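Listing page for Maldonado Estates shows the wrong square footage and HOA dues
Ticket opened by Nayeli Escobedo, Eststead listings desk

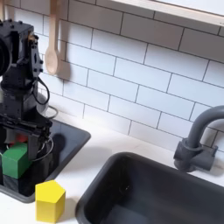 OK so I've been going around in circles on this one and I'm writing it all down before I forget what I tried. The seller's condo at Maldonado Estates is 1,438 square feet. That's what's on the appraisal, and that's what I typed into Eststead. The public page says 1,205, which is the smaller floor plan over by the tennis courts. The monthly dues are wrong too. I have them with the golf membership included and the page has them without, so it looks over $300 cheaper than it is, and I've already had one very excited buyer I had to let down gently.

What I've tried:

Re-saved the listing. No change.
Cleared my browser, then looked on my phone. Same wrong numbers.
Took the listing down and put it back up. It came back with the old numbers AND lost its photo order, so the pool shot was last (thanks a lot).
Typed the square footage without the comma. Nothing.

The bedroom count, the patio blurb and the price all update fine within a minute or so. It's only size and dues.

Reply from Abundio Olvera, support

Hi Nayeli, thanks for all the detail, it saved me a lot of poking around! I think I see it. Size and dues don't come from your form when a listing is tied to a community profile. They come from the floor plan picked in that profile, and the Celtent feed overwrites whatever you type. Yours is tied to the plan called Oltden, and there are 3 plans in there with Oltden in the name. Can you open the Community tab and tell me which one is checked?

Nayeli Escobedo

Oh for crying out loud. It's plain "Oltden" and it should be "Oltden Fairway". I switched it and the square footage fixed itself while I was still on the page — hooray! Dues are still wrong though.

Abundio Olvera

Progress! Dues have their own switch, at the bottom of the same tab, called "Include club fees". Turn it on, save, and give the feed a little while to catch up.

Nayeli Escobedo

Switched on and saved. Page is right now, dues and all. I still have to drag the photos back into order by hand, but I can live with that. You can close this one.

Status: closed, 31 October 2025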